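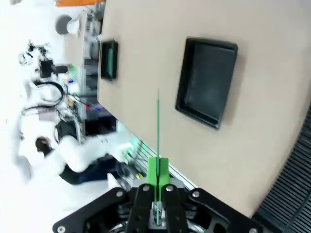
Tedesco

11/07/2021

Prindoleck Jigsaw Library: things people ask

How do I join?
Fill in the form at the desk and pay the yearly fee. We have 415 puzzles on the shelves and you may take any of them home except the one on the table by the window, which is being done by everybody and will be finished when it's finished.

How many can I borrow?
Four at a time. Anything with 2,000 pieces or more counts as two, for the sake of your marriage.

How long can I keep them?
Six weeks. You can renew once by email. If you need to renew a second time, consider whether it might be the sky that is the problem, and come and swap it for one with more buildings.

What if a piece is missing?
Write it on the slip inside the lid, with a rough idea of where it goes ("left ear of donkey" is fine). Please look under the sofa first. Then look in the hoover.

I've found a piece that isn't from my puzzle.
Put it in the jar on the desk. The jar goes back to before we moved to Ultovel Road and we are fond of it.

Can I donate puzzles?
Yes please, if they are complete and in a box that shuts. We have plenty of 1,000-piece harbours and would rather not have any more harbours until June. Steam trains we can still just about place.

Do you have anything for children?
Two shelves, lowest down. Some of these have been chewed — the slip will say so.

Do I have to break it up before I return it?
Yes. We have had one brought back whole on a tea tray, and it was very impressive as far as the door.

Are you open in bad weather?
Yes, that's when people come.

Contact: ask at the desk or use the form | © Prindoleck Jigsaw Library | Back to top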